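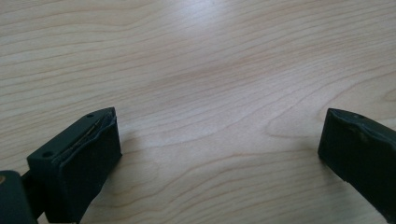

How to Plan a Small Group Hotel Stay Without Losing Your Weekend to Email

By Kirsten Chisholm
April 2023

I love organizing group trips. Family reunions, choir weekends, a cousin's wedding three states away – give me a list of names and a phone and I'm happy! But my first one was a mess. We ended up with two people in a room with one bed, a grandmother on the fourth floor next to the ice machine, and a bill that took me most of November to sort out. So this is the method I use now, start to finish. It works for any group from five rooms up to twenty or so.

What you need before you start

A spreadsheet or a sheet of lined paper
The dates, plus one backup weekend
A rough idea of what each person can pay per night
One email address that all the replies go to (make a new one, you'll thank yourself)

Step 1: Get real answers from your people

"Who's interested?" gets you a pile of thumbs-up and no information. Ask four things and give a date to reply by: which nights, how many people in the room, one bed or two, and anything the hotel has to know. That last one covers step-free showers, a crib, a dog, a late arrival, a fridge for medicine. I send the questions in one short message and copy the replies straight into the sheet the day they come in.

Put down only the people who answered. The maybes go on a separate tab. For our Brirkby reunion I had nine sure rooms and four maybes, and two of the maybes did come through in the end.

Step 2: Pick three hotels, then call them

Yes, call! Online booking sites usually stop you at a certain number of rooms, and the group rate often isn't listed there anyway. Ask for the sales office or whoever handles group blocks, and try midmorning on a weekday, after the checkout rush.

My questions for the call:

How many rooms do you need for a group rate?
What's the nightly rate with all taxes and fees added in?
Is breakfast included, and what time does it start on Sunday?
What does parking cost per car?
What's the cutoff date for the block?
If we don't fill every room, do we pay for the empty ones?

Write down the name of the person you talked to and the rate they gave. At the Ludetti, where we finally stayed, the first quote was $203 a night and it had the parking folded in. Another place sounded cheaper until I added the parking, the resort fee and a breakfast that wasn't included.

Step 3: Read the block agreement slowly

There are two main kinds. With a courtesy block, the hotel holds the rooms until the cutoff and then lets go of whatever hasn't been booked, and you owe nothing. With a contracted block, you promise to fill a share of the rooms and pay if you don't. For a small family group, ask for the courtesy kind first. Plenty of hotels will do it if you aren't coming on a holiday weekend.

Look for the word "attrition" in the contract. It tells you how many rooms you can drop before you get charged. If you can't find it, email and ask, and keep the reply.

Step 4: Send one link and one deadline

The hotel will give you a booking link or a group name to use on the phone. Send it to everybody on the sure list with a deadline of one full week before the real cutoff. People will be late. That week is for them.

Have each household pay for its own room. I once put everything on my own card to "keep it simple," and the total was $2,206, which I then collected in bits over several weeks. Never again.

Step 5: Make the rooming list

This is my favorite part – it's a puzzle! Mark who wants to be near whom, who needs to be by the elevator, and who should be far, far away from the kids. Email the list to the hotel two weeks ahead and call three days ahead to check that they have it. Room requests are rarely guaranteed, but a polite phone call does help.
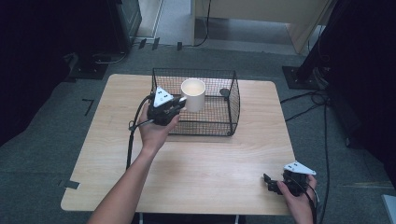
A light wood table with a black wire basket and a white cup.

Step 6: Plan one shared spot

Small groups need somewhere to land. Ask whether you can use the breakfast area in the evening, or whether there's a small meeting room at a low rate. If neither works, a suite in the block can be the hangout room. At the Ladent we split the cost of one suite between all the households and it was worth every penny, especially once it started raining.

Bring a deck of cards, paper plates, a bag of ground coffee and far more napkins than seems right. Check the hotel's rules on outside food before anybody shows up with a sheet cake.

Step 7: The day itself

Get there before everyone else if you can. Check in, ask for the room numbers of anyone with special needs, and take a quick look at the hallway. Moving a guest at two in the afternoon is easy. Moving one at nine at night with three sleepy children is a different job altogether.

Then put your phone number and the breakfast hours in the group chat and go enjoy yourself!

A few odds and ends

Check-in times are real. If half your group lands at noon, ask about luggage storage.
Pools close earlier than kids expect.
Rewards points usually go to the person staying, but ask if the planner gets any too.
If the Desjardins side of your family is anything like mine, book one more room than the list says and cancel it the day before the cutoff.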